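Notebook, bimanual bench – Yolanda Agudelo
May, started 9.40

Carrying on from Benito's page. Cloth folding by teleop, both arms, same bench as before. Nina is the left pair, Alix is the right pair, as labelled on the leaders. If you swap the USB leads they come up the wrong way round and the first thing you know is the wrong arm moving. Did this once already this morning. Put tape on the leads, leave the tape on.

Start-up as it stands:
– power both followers with the leaders in the rest pose
– wait for the joints to report, then home
– Nina first, Alix second, never both at once (the supply dips and Alix drops a motor)
– open and close each gripper a couple of times before enabling record

Alix elbow faulted on the first home. Cycled it, fine after. Second time this month, so it goes on the list for Yhon. Could be the connector at the base, could be the motor. Not opening it today.

Episode count at start of the session 729, counting everything in the Prandthorpe folder that passed the check script. Target is 1,191 because that is what Padomier asked for in the split, don't round it, the loader wants the exact number. Each episode capped at 60 seconds. If the fold isn't done by then let it time out and bin it, don't rush the last corner, the rushed ones look dreadful on playback and the policy learns the jerk.

10.25. First batch was poor. I was leading with the right and letting the left catch up, so the cloth gets dragged instead of lifted. Giuliana watched over my shoulder and said hold one end still and bring the other hand to it. Obvious once said. Changed to: left grips and stays put, right comes across low and takes the free end, small pause, then both lift together. The pause matters more than I thought, without it there's no clear point where the grasp ends and the lift begins and the segments come out mushy.
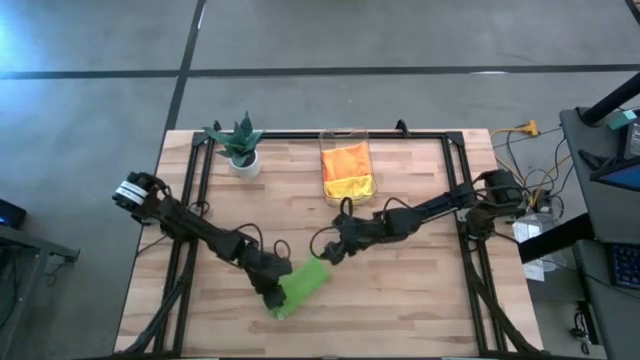
Grip handover is still the weak part. Leader triggers have no force feedback so you are guessing at how hard the follower is closing, and I squeeze too much out of nerves. Left holding the green cloth in a bunch at one end and right just coming in to touch the other end is the point where I loose most of them – close too early and the right gripper shuts on air, close too late and I've pushed the whole end along the wood. Tried watching the wrist views only for a few episodes. Worse. Went back to looking straight at the table. Approach height is what decides it, so come in low and level from the side and don't dip at the end.

Scaling on the leaders: had it at 1 to 1, tried slower for the last bit of the approach. Nicer to drive but the recorded motion then has a visible change of pace in it and Begoña doesn't want that in the set. Back to 1 to 1. Just practise more.

Cloth starts. We agreed random crumple, dropped from above the table by hand, hands well clear before record goes on. I keep dropping it in the same place without meaning to. Benito had the same problem, his starts are nearly all left of centre if you overlay them. From now on drop, nudge, then start. Orange and yellow stay in the tub at the back until green is finished, one colour at a time so the folders stay clean. Plant stays where it is too, it has been in every episode so far and I'm not shifting it half way through a set.

11.50. Much better run after the break. Fewer thrown away, and the ones that passed look calm. Elbow OK. One odd thing, Nina's gripper lagging the trigger by a noticable amount after a long stretch, goes away on restart. Temperature? Buffer? Logged the timestamps in the session file, Yhon to look.

Also 2 episodes where the save hung and the arms held position with the cloth up in the air. Don't kill the script when this happens or they go limp and drop. Wait, or support both arms by hand first and then kill it. Second person needed for that really. I used Giuliana.

After lunch I want to try the Prandthorpe order (fold in half, turn, fold again) against ours (fold in half, fold again, no turn). Theirs is more work to demonstrate but the second fold is then always towards you, and that's easier on the shoulders. Mine are aching. Lower the stool, or stand.

For whoever is next on:
– tape stays on the leads
– check the save folder name before the first episode, it defaulted back to test again
– failed episodes go in the bin folder, not deleted, Begoña wants to look at them
– Alix elbow: if it faults twice running, stop and write it down
– ask Yhon re. trigger springs, right one feels softer than the left

Running the check script on the morning's lot now, count to go on the next page.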